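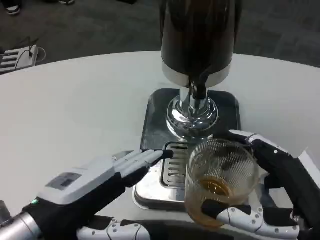
How often do the hands on a serving robot need looking after? Every working day, and for a lot longer than most people would guess. At Toltwood, the small workshop that keeps a two-handed beer-pouring robot in shape for its owners at Nerkside, the morning check takes 80 minutes before a drop is poured.

"People want to hear about the software, and I get that," says the technician in charge of the machine. "But come and watch me clean a finger joint! That's the part I love."

The check starts with the hands switched off. Each finger gets bent and straightened by hand, slowly, while the technician feels for grit or a sticky spot. Beer is the usual culprit. It dries into a kind of glue, and a finger that closes a hair late will let a glass slip. The pads are wiped with a damp cloth, then a dry one, and the screws along the finger links are touched with a driver to see if any have worked loose.

"You don't crank on them," the technician says. "If a screw moves at all, I take it out, put a dab of thread lock on it and write it down. In February I had the same screw come loose 3 times in one week – I finally swapped the whole link and it's been quiet ever since."

Then comes grip, and this is where our host really lights up. Ribbed glasses behave differently from smooth ones, it seems, and the hand has to be set for whichever kind the bar is using. Too soft and the glass turns as it fills. Too firm and, well, there's a reason for the dustpan under the bench. Toltwood keeps 7 grip settings on file, each one tested with an empty glass, a half-full one and a full one.

"A full glass is so much heavier than you think when you're a finger," the technician laughs.

The dispenser gets its own share of attention. If it has been moved even a little on the table, the robot's idea of where the nozzle hangs is wrong, so its position is taught again from scratch. The drip tray comes apart for washing, and the grate has to sit flat when it goes back. We asked whether that could be left to a camera to sort out. Partly, we were told, but shiny metal is hard on cameras, and a careful person with a ruler is still quicker.

The setup notes live in a binder from Ploltberg, the shop that built the first table stand, and the binder is wonderful: coffee rings, crossed-out numbers, arrows in four colors of ink. The latest entry when we visited was for pour number 1159, with a note reading "left wrist warm, check cable."

And was it the cable?

"It was a clamp pinching the cable. Two minutes to fix, half a day to find. I was so happy I called everybody over to look at a clamp."

Next up is a spare pair of hands, so that one set can be on the bench while the other is working. The technician already has a shelf cleared for them.

Home | Workshop Visits | Interviews | Parts and Repair | About
Contact Wiriya | © 2018 Wiriya | Back to top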